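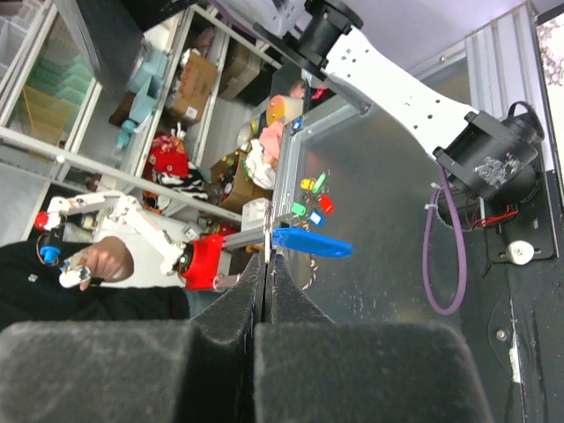

Pasemero, Mon 19 May

Speaker notes, Clivar class project talk
Slot is 18 minutes with questions. Laptop is on the lectern, clicker is in the side pocket of the bag.

Opening
Say who we are: the second-year robotics class at Bretenard. Clivar is our spring project. Most of the room will be parents and first-years, so go easy on the terms. Ask who has lost a key this month. Wait for hands.

What we set out to do
Get two arms to handle small everyday things on a table. We settled on keys and plastic key tags early. They are cheap, they slide, they turn over, and the ring lets the tag swing when you lift it. A wooden block doesn't do any of that. We started the term on blocks and had them working in the second week, which told us very little.

Say that a person does the task first, through the arms, and we record it. The program learns from those recordings. One recording is one try, start to finish. Don't go into the training code here. If somebody wants it, send them to the poster.

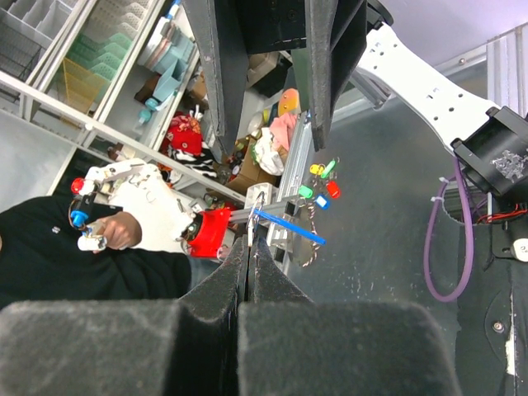
We lost most of the first month to the fingers. Bare fingers were too slippery for the tags, so the grip team went through tape, rubber sheet and finally padding. The padding picks up lint and has to be cleaned. Mention the cleaning rule: before every session, and whoever forgets does the next one too.

How the work was split
Grip team, recording team, software team. People moved between them after the midterm break. The recording team had the dullest job and I want to say thank you to them from the stage. They logged some 500 tries, and we kept 310. The rest were thrown out for bad starts, dropped tags, or a bumped table. Our goal on the sign-up sheet was 1000. Say that number out loud, then say we missed it. First-years should hear that.

Pause here for water.

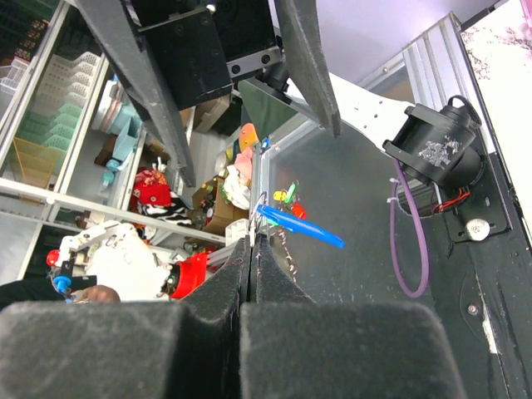

What went wrong
Cables. A loop that hangs fine when the arm is low can catch when it reaches across. We now move each arm through its full reach by hand, with the power off, before the first try of the day. Zip ties helped. Too many zip ties made it worse, and we cut half of them off again.

Second thing, naming. Two people saved files under two systems for a week. Fixing that took a whole Saturday. If you are starting a project, agree on file names on day one and write them on the wall.

Third, driving the arms is tiring. After a while your hand drifts and the recordings get sloppy. We went to short turns with a swap, and the later files are cleaner.

Mixed table
For the last part of the term we put other things out with the key: a flashlight, a case of poker chips and cards, some plastic odds and ends. The idea was that the arms should still go for the right item with other stuff around it.
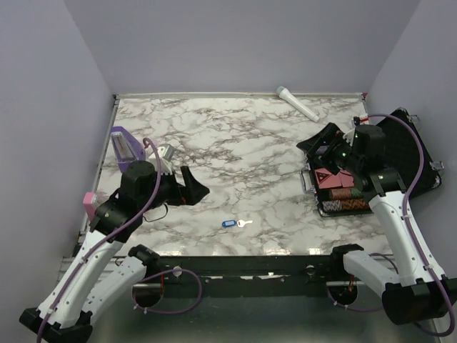 Results so far: picking up a tag from a clear table is reliable enough that we would show it live. The mixed table is not there yet. Don't promise a date. If asked, say we would like to have it running for the July open house in Chambi, and that it depends on lab time.

Check with the lab before the talk whether the live demo is on. If not, play the clip and skip the next two lines.
Ask the front row to stay behind the tape.
One try only, even if it misses.

Questions likely to come up
Can first-years join? Yes, sign-up is on the board outside the lab, and no coding is needed to start on the recording team.
Is it dangerous? The arms run slow and the stop button stays with the driver.
What did it cost? Refer to the project page, I don't have the final sheet.

Leave the contact slide up while people pack.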